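Search this site
Search
Menu

Grerkora: your questions answered

Grerkora is our planning and control software for robots with two arms and proper fingered hands. It takes in what the cameras see, works out what each arm ought to do next and sends the joint targets on to the controller. We get a lovely lot of post about it, much of it asking the same few things, so Yasmine El Fassi and I have sat down with a pot of tea and tried to answer them properly.

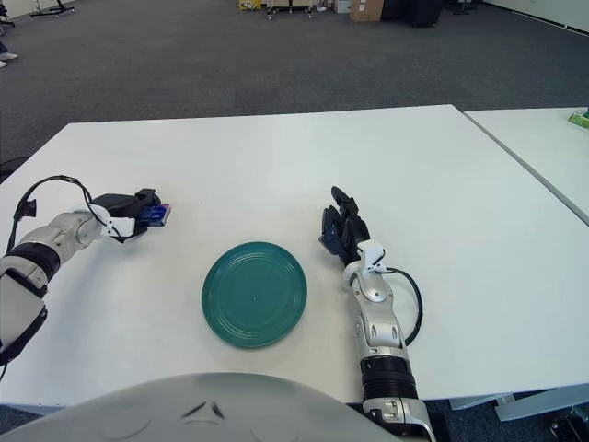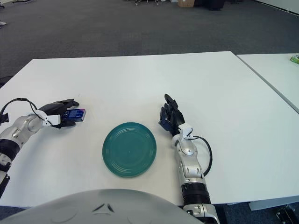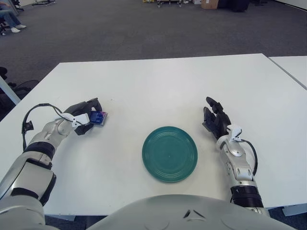 Left hand holding the small blue item, right hand open, teal-green plate on the table between them.

Does the planner treat the two arms as one robot or as two?

One, at the level where it matters most. The planner keeps a single picture of the space in front of the robot and checks both arms against it, so a path for the left hand is always tested against wherever the right hand is going to be at the same moment. We did try two separate planners in the early days, passing messages back and forth, and they were so terribly polite to each other that neither would cross the middle of the table. Underneath that, each arm has its own controller, and you can tune them separately if you wish.

What happens to the arm that has no job to do?

It gets a resting pose, and you choose that pose in the task file. The planner still counts the idle hand as something to be avoided, fingers and all, so do think about where you leave it. An open hand near the target takes up a good deal more room than people expect! If a path keeps failing for no clear reason, try a different resting pose before you change anything else.

How does the software find a plate, or any other target?

That part is Bakar, our perception module. It gives Grerkora an outline and a height for each thing on the work surface, along with a score for how sure it is. Round plates are fairly kind to it – they look much the same whichever way you turn them – and small shiny packets are a good deal less kind. Our test set for Bakar has 2,362 labelled views in it, and 337 of those are there purely to check what happens when a hand covers part of the object.

My grasp looks fine in the viewer but the planner rejects it. Why?

Nine times out of ten it's the fingers meeting the table in the collision model. Thin objects need the hand to come in low, and the default safety gap is 8 mm, which suits boxes and cups very well and flat packets rather badly. You can lower it for a single task with the "surface_gap" setting. Please don't lower it everywhere at once, however tempting that is on a Friday afternoon.

Do I have to model the cables?

You don't have to, but we would gently encourage it. Cables at the wrist move with the arm and can swing wider than the arm itself, so we let you add a soft zone around the forearm. The planner will pass through a soft zone if it must, though it will look for another way first. Yasmine wrote this bit and is very happy to hear how you get on with it.

Can I replay a run without the robot?

Yes, and please do, as it saves such a lot of time. Auer is the replay tool, and it comes with the main download. It shows the camera view, the planned path and the joint readings side by side, and you can step through them as slowly as you like. A typical short task comes to roughly 569 planning steps, so the search box in the corner is worth getting to know.

Which version should I be using?

If you are starting afresh, take the August release. Older task files will open in it, though you'll be asked to name a resting pose for each arm the first time round.

Where do I send a bug?

Through the Rultum support form, with the Auer recording attached if you have one. A recording and two lines of description will do us very nicely, and we read every one.

Last updated Saturday, January 3, 2026

Was this page helpful? Yes No
14 comments
Share

We use cookies to remember your settings. Accept all Manage choices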